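Drawer runners, part two: the grey unit

The first part dealt with the kitchen drawers, which were simple. Softwood boxes, wooden rails, a candle rubbed along the rails and the job was finished before lunch. The grey three-drawer unit has taken longer and I have more to say about it.

It came from a clearance sale in Warkcombe in February. I paid 24 pounds and carried it to the car with Wagner Fontes, who had gone along for a bookcase and came home without one. The seller described it as office furniture. It had no label and no key, and I have not been able to find the maker. My wife wanted it for the workshop end of the building, where people put their lunch down and then lose it under paperwork.

The fault was drift. Shut all three drawers, walk away, and within the hour at least one of them would be open by a finger's width. There are four likely causes: the floor is out of level, the carcass is out of square, the runners are fitted with a forward fall, or the detent at the back has worn away. I checked them in that order as it is also the order of cost.

The floor is concrete and I expected it to be at fault. A spirit level across the top, side to side, showed nothing worth correcting. Front to back there was a slight fall towards the drawer fronts, which I took out with two packers under the front feet. The drift was reduced but it did not stop. I measured the diagonals of the carcass next and they agreed to within a millimetre, so that was the second cause dealt with.

That left the runners. They are the ordinary ball type, side mounted, with a small rubber bumper at the rear that is meant to grip the last part of the travel. On the top drawer both bumpers had gone hard. On the middle one a bumper was missing altogether. I ordered a set of Girketti replacements, which cost more than a third of what the unit did and arrived on the Sunday, to my surprise.
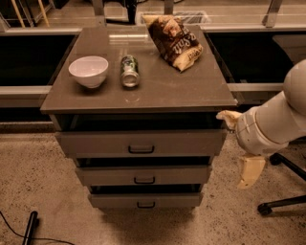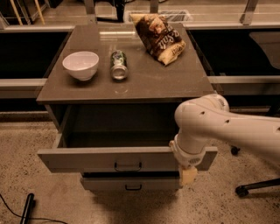 A runner should be tested with the furniture in normal use, which for this unit means things on the top. Weight up there makes no difference to the slides, but it does show up a drawer that jolts the carcass when it is pulled or pushed. For that purpose a drinks can on its side is a better indicator than a bowl or a bag of crisps, as it will roll sideways at the first knock. 

Fitting was straightforward. Take the drawer out by pressing the two plastic levers, one up and one down. Remove the old bumper with long-nosed pliers. Clean the channel with white spirit on a rag - not oil, which collects dust and turns to paste. Push the new bumper in until it clicks and refit the drawer, keeping both sides level as the slides engage.

The packet claims 4,000 cycles. Tarcísio Lopes, who used to fit shop counters in Jinivham, thinks that is pessimistic for a light drawer and optimistic for one full of spanners. I have no means of checking either view. I did run each drawer 80 times by hand and the top one felt slightly smoother at the end.

The bottom drawer still needs a firmer push than the other two. I suspect the left slide is mounted a fraction low, and the screw holes are not slotted, so correcting it means plugging and drilling again. I will do that when I have the drill out for the Ambrose shelves.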